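Prundovness Opens Its Gripper Comparison Bench to Outside Teams

December: for immediate release

I'm Tyra Rønning, I run end-effector testing at Prundovness, and I've been itching to send this one out. Starting this month, anybody with a gripper, a hand or a controller they're not sure about can book time on our floor and run it against ours, on the same parts, with the same scoring sheet.

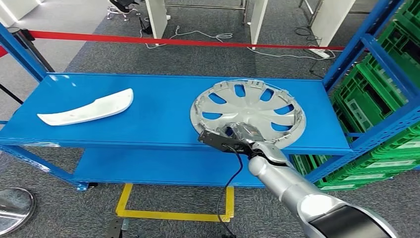
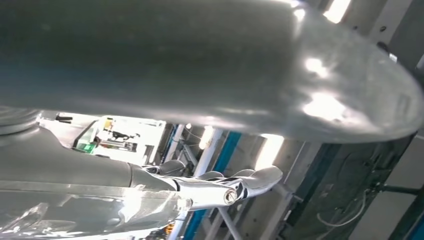 The new program is called Zokbridge, and it grew out of an argument. Amanuel Negash, who writes our controller code, was sure a plain gripper with a decent force loop would beat a fingered hand on nearly everything a car parts warehouse could throw at it. I was on the side of the hand. So we put together a test set of 80 parts and ran 400 picks with each, and we both had to eat a little crow! The gripper was great on flat, stiff stuff. Then we got to the wheel covers. Set a silver hubcap with those curved, fan-like openings on a blue shelf, let its rim hang a bit over the front edge, and a flat black gripper plate has a lot of gaps and not much to hold on to. The hand did better there and then fumbled long curved trim pieces that the gripper handled all day long.

Out of the gripper's 400 picks, 147 needed a second try, and most of those were wheel covers. We think that number is worth publishing, even though it's our own gripper, so it's in the first Zokbridge report along with the logs.

"I've sat through a lot of demos where the part is a nice square box," said Eldana Derese, operations lead at Truvel, the parts distributor that helped us choose the test set. "Our people don't ship nice square boxes. I wanted to see somebody try the ugly ones and write down the misses."

What do you get if you book? A slot on the floor, a mounting adapter (send us your bolt pattern early, please, we've been burned), the full parts set, and a baseline of 300 picks on your hardware with the shelf height and part angle changed between rounds. Bring your own controller or borrow ours. Amanuel will sit with you through setup and he's very patient about cable routing, which eats more of the first morning than you'd expect. Doors open at 8:30 a.m. and we like to be picking by ten.

Endale is the first outside team signed up. They're bringing two versions of the same wrist camera because they can't agree on which lens to keep.

"We've been going back and forth over it for months," said Adesuwa Tijani, vision engineer at Endale. "I'd love to lose this argument with data, or win it. Either one gets me my evenings back."

Results belong to the team that ran the test. If you'd like them in the shared report we'll add them, and if you'd prefer to keep them to yourself, that's fine too.

For bookings and bolt patterns, write to me at the Prundovness test floor. Press questions and requests for the first report go to Berhanu Wubshet in our communications office.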